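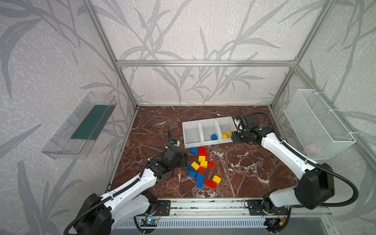 Sorting cell with two arms, bricks still on the surface and three bins at the back.

Sorting Cells at Wadurgate: Questions From Staff

Last updated September 26, 2022

These are the questions people on the returns floor have asked most often since the first cell was set up. If yours is missing, send it to Lungile Motaung, who runs the change program for the building.

What do the cells do?

They sort returned toy bricks by color. Paewai sends us opened sets that can't be resold as sets, and the bricks go back into stock one color per bin. Until January all of this was done by hand at the long tables.

Is my job going away?

No positions on the returns floor are being cut as part of this project. The sorting tables go from two shifts to one, and the hours move to inspection, repacking and cell tending. If your hours change, your lead has to tell you in writing four weeks ahead.

What does a cell tender do?

Load the surface, check the bins, pull them when they are full and deal with stops. One tender looks after three cells. You also log anything the arms keep getting wrong, such as a part they drop or put in with another color. Clovska, who maintain the cells, read that log every week and change settings based on it.

Do I need to know how to program?

No. Training is four half days, paid, and during your normal shift. You learn the start and stop controls, the daily check and how to write a useful log entry. People who want to go further can ask for the setup course run by Clemex, but it is optional.

Which colors go where?

Red on the left, blue in the middle, yellow on the right, as seen from the front. Every cell in the building is set up the same way, so you don't have to relearn it when you cover for someone. Other colors and odd parts are taken out at intake and still sorted by hand.

When is a batch finished?

When the surface is clear. Look at the surface as well as the bins – full compartments don't mean the batch is done, and a single brick near the front is easy to miss. Leave it for the arms unless the cell has stopped.
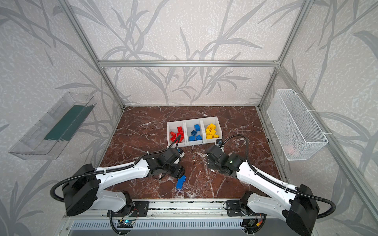
Can I reach in and fix something myself?

Only after you have pressed stop and both arms are still. This applies even if the brick is right at the front. If a cable looks out of place or a gripper looks bent, leave the cell stopped and call Clovska.

Are the cells faster than we are?

Not on a small batch. A practiced sorter will beat a cell on anything under 364 bricks, which was the size of our test batch. The cells are meant for the 2000-brick batches, where people get sore wrists and slow down after lunch.

Am I being measured against the machine?

No. Cell counts are kept per cell and are not tied to the tender's name. Hand sorting targets have not changed and won't be set from cell numbers.

What if I would rather stay at the tables?

Tell your lead. There is still one full shift of hand sorting – mixed sets, odd parts and anything sticky or broken – and places on it go by length of service.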